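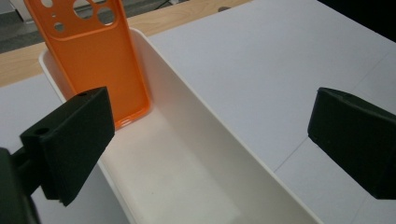 選手経験がないとスカウトには応募できませんか。

選手経験は問いません。今いるスカウト四人のうち、プロでプレーしたことがあるのは一人だけで、その一人も出場は通算で12分です。本人はロスタイムを足して14分だと言っています。

サイト内を検索 キーワードを入力 検索

試合 チーム アカデミー チケット クラブ概要 採用

クラブ概要 > 採用情報 > 強化部 > 地域スカウト(非常勤)

地域スカウト(非常勤)募集

FCブノラ(Bunora)強化部では、来季に向けて地域スカウトを募集します。担当は高校、大学、および社会人リーグです。華やかな仕事を想像された方は、まず下の「仕事の内容」を最後までお読みください。そこで気が変わっても、こちらは恨みません。

募集の背景

昨季、当クラブは二部リーグで9位でした。昇格争いにも残留争いにも縁がなく、最終節のスタンドでは将棋を指しているお客様もいらっしゃいました。7月に強化部長に就任したエクレム・セーンメズ(Ekrem Sönmez)は、最初の会議で過去三年間の補強リストを読み上げ、読み終えてから長いこと窓の外を見ていました。リストの大半は、代理人から届いた映像だけを見て獲得を決めた選手です。映像の中では全員がすばらしい選手でした。

そこで方針を改め、現地で90分見てから決めることにしました。他のクラブが何十年も前からやっていることを、当クラブもようやく始めるわけです。

仕事の内容

・担当地域の試合を視察し、報告書を提出する(月に6試合程度)
・強化部が指定した選手を、ホームとアウェーの両方で最低一回ずつ見る
・指導者や学校関係者にきちんと挨拶をする
・月一回の編成会議に出席する(オンライン可、カメラはオン)
・統括スカウトのマドゥ・ラージプート(Madhu Rajput)からの電話に出る。試合中にもかかってきます

昨季、強化部全体で視察したのは139試合でした。今季の目標は308試合です。この数字を決めた会議では、誰が見に行くのかという質問が出ました。この募集がその回答になります。

視察先のグラウンドには、屋根がないのが普通です。売店もまずありません。メンバー表が配られないこともあり、背番号が前半と後半で入れ替わっていることもあります。冬の河川敷で0対0の試合を見て、気になる選手が一人もいなかったとき、それでも報告書を書いていただきます。「該当者なし」も立派な報告です。ただし、なぜ該当しないのかは書いてください。

報告書について

書式はA4で一枚、裏面の使用は不可です。以前は枚数の制限がなく、ある左サイドバックについて11枚の報告書が届いたことがあります。読み物としては大変面白かったのですが、獲得すべきかどうかが最後まで書かれていませんでした。

次の表現は使用をご遠慮ください。
・「将来が楽しみ」
・「気持ちの強い選手」
・「和製」で始まるものすべて
・「何かを持っている」(何を持っているのか書いてください)

提出には視察管理ソフトのレトゥリク(Retulik)を使います。操作は半日で覚えられます。保存ボタンの位置だけは、覚えてもときどき見失います。こまめに保存してください。

応募資格

・サッカーの試合を一人で、最後まで、静かに見られる方
・普通自動車免許をお持ちの方(最寄り駅という概念のないグラウンドが多いため)
・日本語で簡潔な文章が書ける方
・週末の日中に動ける方
・選手、保護者、代理人から金品を受け取らない方。みかん一箱でもお断りください

指導者ライセンス、分析ソフトの使用経験、英語またはフランス語の会話力があれば考慮します。フランス語については、分析担当のミレイユ・カレ(Mireille Carré)が喜びます。

次の方にはおすすめしません

・当クラブの選手と友達になりたい方。スカウトが顔を合わせるのは、ほぼ全員がまだ当クラブの選手ではない人たちです
・ゲームで当クラブを欧州王者にした経験を職歴欄に書く方。昨年は複数名いらっしゃいました。戦術についてのご説明は拝見しましたが、予算の前提が違いすぎました
・見た選手の名前をその日のうちにSNSに書く方

待遇

・視察一試合につき定額の手当(報告書の受理後、翌月末払い)
・交通費は実費支給。高速道路の利用は片道110キロを超える場合に認めます。109キロの方は下道でお願いします
・クラブの防寒コート貸与。背中のスポンサー名は二年前のものです
・ホームゲームの入場証(関係者席、柱の後ろ)
・契約期間は一シーズン、更新あり

推薦した選手が契約に至っても、特別な報奨金は出ません。強化部長が電話で礼を言います。セーンメズは礼を言うのがあまり得意ではないので、短い電話になると思います。

選考の流れ

一次は書類選考です。履歴書と、課題の報告書一枚を提出していただきます。課題は、この一か月以内に現地で見た試合から選手を一人選び、当クラブが獲得すべきか否かを書くことです。カテゴリーは問いません。お子さんの試合でもかまいませんが、お子さん以外の選手を選んでください。

二次は実地です。アカデミー責任者のヴァンダナ・マトゥル(Vandana Mathur)と一緒に練習試合を一試合見ます。90分のあいだ、マトゥルはほとんど口をききません。怒っているのではなく、見ているだけです。終了後に両チームの先発について簡単な質問をします。メモの持ち込みは自由です。

三次は面接で、セーンメズとラージプートが担当します。二人の意見は普段からあまり合わないため、目の前で議論が始まることがあります。終わるまでお待ちいただくか、参加してください。

よくいただくお問い合わせ

本業と兼ねられますか。
兼ねている人がほとんどです。歯科技工士と高校の事務職員がいます。サッカー関係の仕事をお持ちの場合は、応募前に契約上の問題がないか確認してください。

担当地域は選べますか。
希望は伺います。現在足りないのは北部と沿岸部です。沿岸部は風が強く、ロングボールの評価に慣れが必要です。

年齢制限はありますか。
18歳以上であれば上限はありません。最年長のオムプラカシュ・ニガム(Omprakash Nigam)は71歳で、昨季の視察数は部内で一番でした。折りたたみ椅子の選び方については彼に聞いてください。

応募方法

クラブ事務所の強化部採用係まで、郵送または持参でお送りください。封筒の表に「地域スカウト応募」と朱書きのこと。持参の場合、受付は午前10時から午後5時までで、試合当日は事務所が売店の倉庫を兼ねるため受け付けていません。書類は返却しません。締め切りは11月末、募集は三名です。

選手の売り込みは本募集とは別の窓口で承ります。応募書類にご子息の映像を同封されても、採用係には再生する機械がありません。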